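Oficina de Cuidado Têxtil – módulo 2
Apontamentos da aula: calças com cós elástico
Sala 242, bloco Setine

Continuação da aula anterior (camisas e malhas). Quem faltou peça a folha 5 aos colegas, não vou repetir.

Material para hoje: um par de calças de algodão com cós franzido, mesa livre, régua ou cartão de dobrar. Ferro não é preciso.

Porque é que estas calças dão trabalho
O tecido da perna é plano, o cós não. O elástico encolhe a cintura e o algodão à volta fica em pregas apertadas. Dobra-se a perna muito direitinha e depois em cima fica um rolo. Numa pilha de armazém (caso Jundale, visto na aula 5) duas ou três peças assim e a pilha já inclina.

Sequência
1. Sacudir a peça, segurar pelo cós. Migalhas, linhas, papelinhos – limpar a mesa antes, o algodão claro apanha tudo.
2. Pousar de frente para cima. Abrir o cós com as duas mãos, esticar e largar devagar.
3. Cordão para dentro. Se tiver pontas compridas, laço largo, sem nó. Nunca deixar o cordão entre duas camadas da perna, fica marca.
4. Perna sobre perna, costura com costura. Alisar do cós para a bainha (e não ao contrario, empurra o tecido todo para o elástico).
5. Dobrar ao meio, bainha até perto do cós. Depois outra vez se a prateleira for estreita.
6. Achatar o cós com a palma da mão. Volta sempre um pouco, é normal.

Erros que vi na última sessão
– cós enrolado sobre si mesmo, com a abertura virada para cima
– um lado cheio, outro liso: as pernas não estavam alinhadas antes da primeira dobra
– bainhas desencontradas
– puxar pelo elástico para endireitar a peça já dobrada. Desfaz tudo.

Referência de ficha: modelo Tefera 357, algodão, cor areia. Preencher: tipo de cós, cordão (sim/não), estado da bainha, manchas ou pontos escuros. Os pontos pequenos também se anotam, a lapis, com a posição.
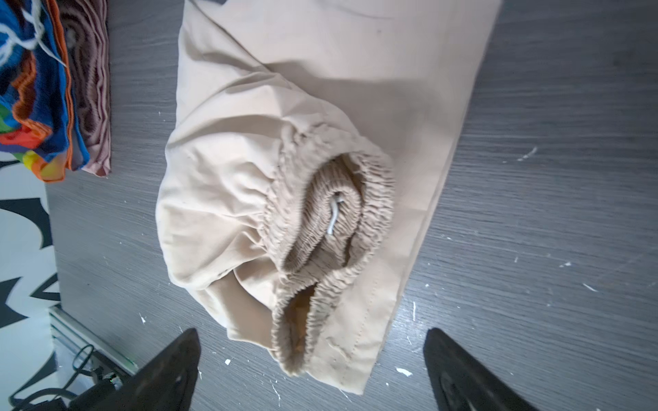

Texto e apontamentos: a formadora, Oficina de Cuidado Têxtil, Anddale

Reparem no cós: franzido muito junto, enrolado em argola, e o cordão branco metido lá dentro a fazer um gancho. A bainha, pelo contrário, está direita, vê-se bem o pesponto. À esquerda o tecido faz barriga, do outro lado fica mais plano. É o segundo erro da lista. Na ficha: cordão sim, bainha direita, um ponto escuro pequeno no tecido.

Como se corrige: abrir a última dobra, só essa. Desenrolar o cós com os polegares por dentro, achatar, voltar a alisar na direcção da bainha. Se a barriga continuar, então sim, abrir tudo e recomeçar no passo 4.

Empilhar: alternar os cós, um para cada lado. Peças mais pesadas em baixo.

Para a próxima aula (22 de março): trazer a ficha preenchida e uma peça de casa com elástico, pode ser pijama ou fato de treino. Começamos pelos cós com elástico e botão.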